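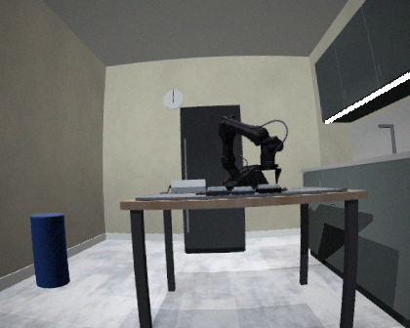

Backup bricht immer bei 70 Prozent ab (Drarkiveo, Netzlaufwerk hinter Vinitgate)
Status: gelöst
Erstellt von: Nele Brouwer, Haltport

Hallo zusammen, ich bin's schon wieder mit meinem Netzlaufwerk. Seit dem Update im Dezember läuft die nächtliche Sicherung los, alles wunderbar, und bei 70 Prozent ist Schluss. Jede Nacht an derselben Stelle! Im Protokoll steht nur »Ziel nicht erreichbar«, und morgens ist das Laufwerk dann ganz normal wieder da, als wäre nichts gewesen.

Der Aufbau: Laptop per WLAN am Vinitgate-Router, das Laufwerk (ein Orakzai mit zwei Platten) hängt per Kabel dran. Gesichert wird um 3 Uhr nachts. Vorher lief das monatelang ohne Murren.

Was ich schon probiert habe

Router neu gestartet, Laufwerk neu gestartet, beides zusammen neu gestartet. Anderes Netzwerkkabel genommen (das gelbe aus der Schublade, das nachweislich geht). Freier Platz ist noch reichlich da, daran liegt es also nicht. Den Ordner mit den Videos habe ich testweise ausgeschlossen, dann kommt die Sicherung komplett durch. Da dachte ich natürlich sofort an eine kaputte Datei, aber von Hand kopiert gingen alle Videos problemlos rüber. Hm.

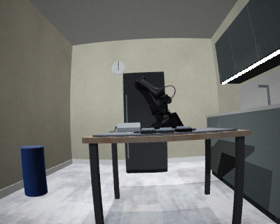
Antwort von Reinhold Baumgart

Moin Nele, schau bitte mal im Laufwerk unter Energie nach, ob der Ruhezustand an ist. Und dann im Router unter Heimnetz, ob das Laufwerk eine feste Adresse hat. Wenn die Adresse mitten in der Sicherung wechselt, findet Drarkiveo das Ziel nicht mehr, und die Meldung sieht genauso aus wie bei dir. Starte die Sicherung außerdem einmal tagsüber von Hand und notier dir, wann sie aussteigt.

Nachtrag von mir, Samstag

So, Test gemacht, Kaffee daneben, Protokoll offen. Ruhezustand war aus, den hatte ich also zu Unrecht im Verdacht. Tagsüber gestartet lief die Sicherung erst mal prima und flog dann nach etwa 4 Stunden raus. Und im Router: keine feste Adresse! Nach dem Abbruch stand da hinten plötzlich eine andere Zahl als vorher. Ich hätte schwören können, dass ich das damals eingestellt hatte, aber das Update hat wohl einen Teil der Einstellungen zurückgesetzt (der Name vom Gastnetz war auch weg, fällt mir jetzt auf).

Geändert habe ich Folgendes: im Router die Adresse fürs Laufwerk fest vergeben, in Drarkiveo das Ziel gelöscht und mit der neuen Adresse wieder angelegt, den Videoordner wieder dazugenommen.

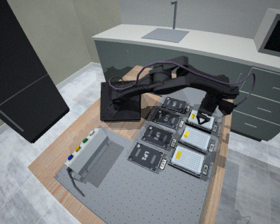
Tisch mit grauer Lochplatte

Zwei Nächte später: beide Sicherungen durch, 100 Prozent, keine Fehler im Protokoll! Reinhold, tausend Dank, du hast mir den Kauf eines neuen Laufwerks erspart, ich hatte den Warenkorb schon offen.

Eine kleine Frage noch: Drarkiveo zeigt jetzt das alte Ziel weiter in der Liste an, ausgegraut und ohne Löschknopf. Stört nicht, sieht aber doof aus. Falls jemand weiß, wie man das wegbekommt, schreibt es gern drunter, das Ticket mache ich trotzdem schon mal zu.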